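Bundell open day, Monday

I got to the Bundell open day just after two, parked miles off, and went straight for the workrooms upstairs (the cake stall could wait!). My favourite was the one with the big glossy board on the table, a sheet of paper laid on it and a little wooden block on top.

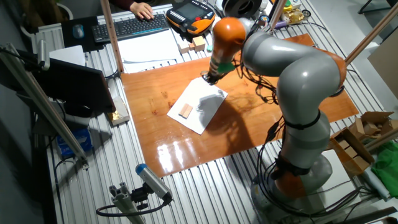
Margaux Bailly took our group through and told us they'd had more than 634 visitors by lunch, so no wonder the stairs were jammed. I'm a sucker for old varnish, and I spent ages over the scratches and the dark reddish-brown stains in the wood. My fingers were itching for a bit of fine sandpaper and a tin of polish.

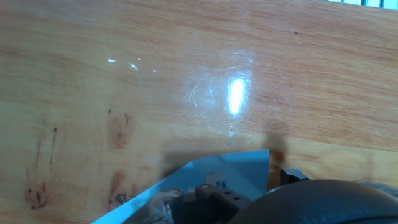

Zhuoran Cao reckoned I should leave well alone, as stains that colour go deep and you'd sand half the honey out of the grain chasing them. Fair enough! I grabbed a lamington and caught the 16 bus home.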